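Hilo sobre cómo estoy aprendiendo griego a los cuarenta y tantos, que me lo habéis pedido varias veces 🧵

Empecé en agosto con Themis Deligiannis, que da clase por videollamada los jueves. La primera semana, solo el alfabeto. Me pareció lentísimo y ahora se lo agradezco un montón. 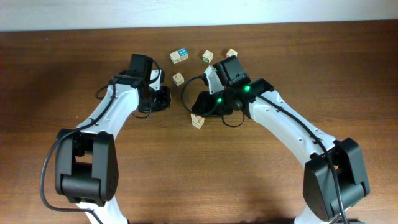

¿Cuánto tiempo le dedico al día? 12 minutos por la mañana, con el café, y otro ratito en el autobús si pillo asiento.

Lo que peor llevo son las íes. Hay una eta, una iota, una ípsilon y encima los diptongos, ¡y todo suena i! Dictado que hago, dictado que sale en rojo.
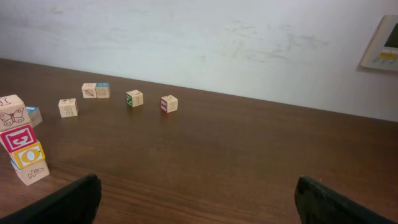
Y luego están los acentos, que en griego moderno son facilitos - uno por palabra y listo - pero yo me los como igual. En el último texto me dejé nueve.

Para vocabulario uso el cuaderno de Kourkoulas: 145 páginas, letra enana, cero dibujos. Jurgita Raudsepp, mi compañera de clase, lo odia. Yo le he cogido cariño.
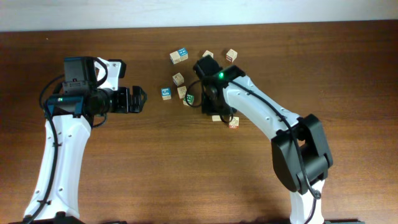 Leer en voz alta me ha ayudado más que cualquier lista. Al principio iba letra a letra, como un crío, y me daba una vergüenza tremenda. Con unos cubos de madera con letras como esos, desperdigados por la mesa, aprendí yo a leer en español, y la sensación es clavadita: de golpe una palabra deja de ser un montón de piezas y la lees entera.

Mañana os paso los podcasts que escucho, que voy por el 10 y todavía no entiendo los chistes.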